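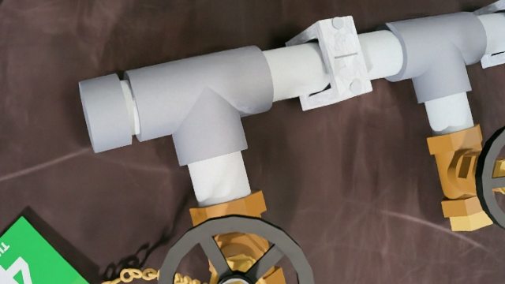
Step 1. Sort the scene before you drive anything

Load the Branwood pipe scene, the one with the two handwheels, brass-coloured valves and the chain. Reset it. Check the wheels turn freely with the sim paused and unpaused. If the chain jitters when you unpause, drop the timestep and reload. Don't record over jitter, the policy will learn to wait for it.

Wall texture stays as it is for the first batch. Green number tag too. Randomise later (step 6).

Step 2. Decide what one example is

One example = one wheel, one turn, start to finish. Not both wheels. We tried both in one go at Windport and the episodes were so long that any slip near the end binned the lot.

Write the instruction text now, before recording. Plain wording:

turn the left handwheel clockwise a quarter turn
turn the right handwheel clockwise a quarter turn

Keep left and right as seen from the sim camera. Dinesh Tomar had them the other way round in his first set and it took a whole Tuesday to relabel.

Step 3. Set the start poses

Arm starts from a random pose inside the start box. Default box is fine. Also randomise the wheel angle, otherwise the spokes are always in the same spot and the gripper just learns that spot.

Camera: small shifts only. Part of a wheel going out of view is OK, the pipes and tees still give it something to go on. Whole wheel gone is not OK, scrap it.

Step 4. Record

Start the logger first, then the controller. Other way round and you lose the opening frames.

Reach for the rim, not the hub. Close on the rim between two spokes. Turn slowly, let go, back off in a straight line. Stop the logger once the arm is still.

Go steady. Jerky demos are worse than none. If you fluff the grasp and recover cleanly, keep it and tag it "recovery" - these are usefull. If you fluff it twice, delete.

Aim for 20 per sitting then take a break. Your hands get lazy and you start doing the same path every time.

Mind the chain. It hangs close to the left wheel and fingers can catch in the links. A snag that drags the chain goes in the bin, even if the wheel turned.

Step 5. Check as you go

Replay every episode at double speed. Looking for:

- wheel angle in the log matches what the wheel does
- gripper isn't passing through the rim (contact settings, see the Ismail notes)
- instruction matches the wheel used
- no long pause at the front. Trim it if there is

First time I did this I kept 41 out of 69. Fairly normal for a first go, most of the rejects were fingers sinking into the rim.

Step 6. Now vary the look

Once the plain batch is clean, re-render it with changed lighting, wall colour and pipe colour. Same motions, new pictures. Cheap. Leave the brass alone until last, the valve bodies are what tells the model where the wheel is mounted and changing everthing at once makes it hard to see what broke.

Shadows on. The chain throws a strong one on the wall and a model trained without it gets confused when it turns up.

Step 7. Split and export

Hold back whole sittings for testing, don't pick episodes at random. Episodes from one sitting look too alike.

Export with the Erkerness script, set the action rate to match the logger. If the rates differ it won't complain, it'll just train badly.

How many do you need? For the left wheel we got sensible behaviour at 300. Right wheel is still being recorded, will update in May.

Questions about the logger to Haziq Goh, he wrote it. Contact settings, ask Dinesh.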